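The Year I Stopped Saying Yes

My phone buzzed at the dinner table on a Tuesday night, and I picked it up before my daughter had finished her sentence. She's ten. She waited, very politely, while I told a client I could look at his draft before bed. Then she said, "It's okay, I forgot what I was telling you," and went to load the dishwasher.

I thought about that for weeks! I'd always have told you my family came first, and I'd have meant it. But if you'd gone through my calendar that summer (I finally did, in August, with a yellow highlighter and a bowl of cereal) you'd have seen choir board, the Holloway school auction, two side jobs and a standing Saturday call. My kids weren't on it anywhere. Neither was my husband, unless you count "Ivo dentist."

So I called Meron Admasu, who led a parents' class I took at our church years ago, and whined at her for 49 minutes. She let me go on. Then she asked what I'd do if I had to hand back one thing by Friday. I said the auction, right away, and felt sick and thrilled at the same time.

I quit it the next morning — by email, I'm a coward — and waited 24 hours for the sky to fall. Someone wrote back "Thanks for everything!" with a smiley face. That was it.

The side jobs were harder. One of them paid $700 a month, and we'd gotten used to having it. We went over the numbers twice at the kitchen counter, and Ivo said he'd happily give up restaurants if it meant I'd quit typing in bed.
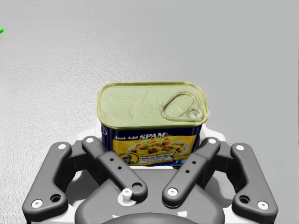 Giving up restaurants meant I had to cook, and I'm not a natural. My first month was mostly eggs. Then my daughter asked if she could be in charge of Thursdays, and her whole menu came out of the pantry: rice, frozen peas, and a can of SPAM, the kind with the pull-tab ring on the lid, fried until the edges went dark. My son had thirds. We ate it with our phones in a drawer in the hall, and she told us a very long story about a girl in her class and a missing library book, and I heard all of it.

I still slip. Last week I answered a work message in the school pickup line and missed my son waving at me. But the Saturday call is gone now, and choir board ends in the fall. I've already told them I won't be running again.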